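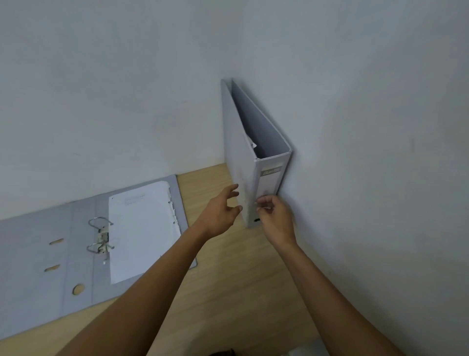
A grey lever arch binder on the desk at Jermont House.

Gwendolyn Dvorak has kept the allotment waiting list in Egilsson Road for nine years. When she took it over there were 242 names on it, and a fair number of those people had moved away.

"I rang every one," she says. "It took me most of March. One man had been waiting so long he'd bought a house with a garden."

She thinks half plots have done more good than anything else. A full plot is hard going for anyone with a job, and three in her first year were handed back before the beans were up.

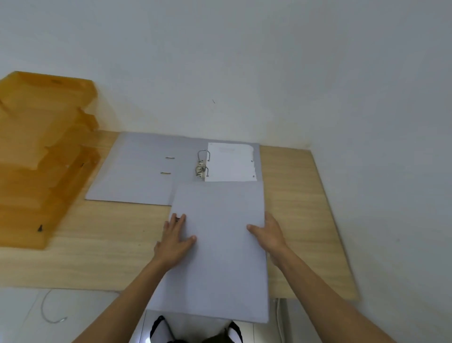
New tenants get a talk about water before they get a key. The site has seven taps, and hoses are banned in dry spells. After that comes the paperwork, which she still prefers to keep in a lever arch binder, with stacked trays beside it for letters. "People ask why it isn't all online. Half my tenants don't use email."

Her own plot is mostly onions and blackcurrants. She gave up on carrots after the fly got them two summers running.
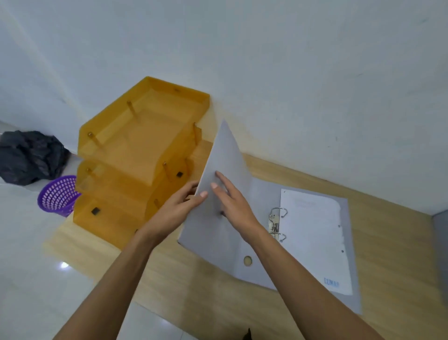

Orange document trays against the office wall.

The next plots will be let on Sat 6 March. "Bring boots," she says. "The bottom end floods."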